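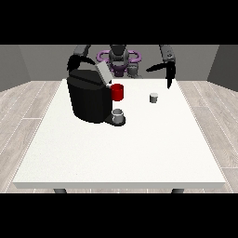

Simulate first, shop second

Posted 13 May 2024

I've been wanting to write this one for weeks, because I finally have a budget I believe in! It took a virtual coffee machine to get me there.

Some of you will remember the plan: a two-armed robot at a worktable in my shop, learning small two-handed jobs. My first spreadsheet was a wish list with prices next to it. Arms, grippers, table, cameras, a very nice monitor (that one was for me, let's be fair). I had picked the table from a catalog, and I had picked the grippers because I liked a video.

Then I spent an evening with the coffee pod task in Toltunik, the simulator I've been using, and my list started changing almost right away. One gripper is over the open lid of the machine, the other is out over the table with the pod standing near it, and there's a little cup waiting on the drip tray. It's such a small job. It is also a very good shopping advisor.

Take the table. I had budgeted for a small one, and I was proud of the savings. But a coffee machine takes up a lot of room once you also want somewhere to set a pod down and space for a second arm to come in from the side. I love how much bare white surface is left along the front in the sim, and I want that in real life too. So the table line went up, and I'm happy about it.

Grippers went the other way. I had the fancy multi-finger hands from Jakab on the list, and they are gorgeous. For pods, lids and mugs I'm now planning on simple two-finger ones from Clandix, with a spare set of fingertips. Fingertips wear out, and I'd forgotten to budget for a single replacement part. Not one!

Where the list stands today:

Arms: 2, from Kornovari, used if I can find a matched pair. Quote expected in July.
Table: the wide one, $251, legs included.
Grippers, fingertips, mounting plates: up to $700 for the lot.
Coffee machine: the one from my kitchen. Sorry, kitchen.
Pods: a box of 13 to start, and I expect to crush a few.
Monitor: moved to "someday."

I also added a line for the boring stuff, meaning cables, clamps, a power strip with a real switch, and a stop button I can reach without leaning over the table. If you're planning something like this, put that line in on day one and make it bigger than feels reasonable. Mine has already grown twice.

What the simulator can't tell me is how stiff my lid is, or how a real pod behaves when a gripper nudges it a hair off center. I'm leaving some money unassigned for whatever comes out of that. Next up is measuring the shop doorway, because the wide table has to get through it in one piece.

If you've bought used arms, please tell me in the comments what you checked before you paid. I have a list going, and I'd love to make it longer.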